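Equipment Review: The Allberg Simulation License for Gripper Selection
Prepared for departments planning a first purchase of handling equipment

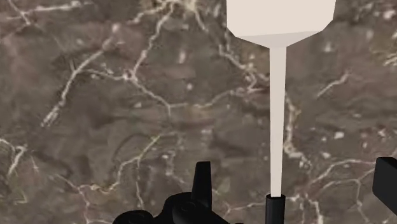
The Hirkalley Technical Center reviewed the Allberg simulation license over one budget cycle, with a single purpose in mind. The center intended to buy a small arm and a two-finger gripper for its packing bench, and the purchasing office asked whether a software license could reduce the risk of ordering the wrong hand. This review sets out what the license covers, where it helped with the order, and which costs should be entered in the plan before a request is submitted.

The license is sold by the seat. The center bought 2 seats, one for the engineering group and one for the purchasing office, and the total came to 117 dollars per month. Support by e-mail is included. Telephone support is not, and the reviewers did not find that this caused any difficulty after the first weeks. Installation was handled by Szabolcs Jakab on two existing desktop computers. No new hardware was needed, although older machines in the same building ran the program too slowly to be of use.

The main strength of the product is the close view from the wrist. A buyer can set the virtual camera near the fingers and judge how much room there is on each side of an item with a narrow stem and a wide upper part. Such items make up a good share of the center's work, and they are poorly served by the reach and payload tables in most catalogs. A gripper may be well within its rated load and still have fingers too short, too thick or too close to the palm for the shape in question. The reviewers were able to compare eight finger sets in this manner and to remove five from the shortlist before any supplier was asked for a quotation.

Visual quality is uneven. Background surfaces can be given a stone pattern with a good deal of veining, though it may look soft at close range. Objects are shown in flat color with simple shading. For purchasing decisions this is acceptable. Departments that hope to use the same pictures in printed material should plan for another tool.

The contact model calls for more caution. Montserrat Barroso, who led the trials, ran 1000 simulated grasps on the center's own part files and found the results consistent from one run to the next. Consistency is useful when two products are being compared under the same conditions. It does not establish that a real finger pad will hold a real part, and the reviewers recommend that every order still include a short loan period or a right of return. The supplier Vidal agreed to such terms when asked. Horkley did not, and its quotation was set aside for that reason.

The part library is limited. Common boxes and cylinders are supplied, but anything with an unusual profile must be drawn by the customer or paid for as a separate service. Florencio Segura prepared the center's models himself, and the hours came out of the engineering budget – a cost that had been left out of the first estimate. Other departments should enter it as its own line.

Training was brief. Staff with some drafting experience could place a gripper and an object on a surface by the end of the first morning. Purchasing staff needed longer, mainly with the camera controls, which do not follow the habits of other programs. The manual is clear on setup and thin on everything that comes after.

For budgeting, the reviewers advise that the license be treated as a planning expense with a fixed end date, separate from the equipment itself. The seats renew automatically unless canceled in writing, and Selorm Bawa of the accounts office has asked that the renewal date be recorded on the purchase request.

Rating: recommended, with conditions. The license is suitable for departments comparing several grippers for items of irregular shape. It is poor value for a department that has already chosen its equipment or handles only plain cartons. Questions about the trial files may be sent to Abilio Cifuentes in the engineering office, and copies are available to other departments on request through July.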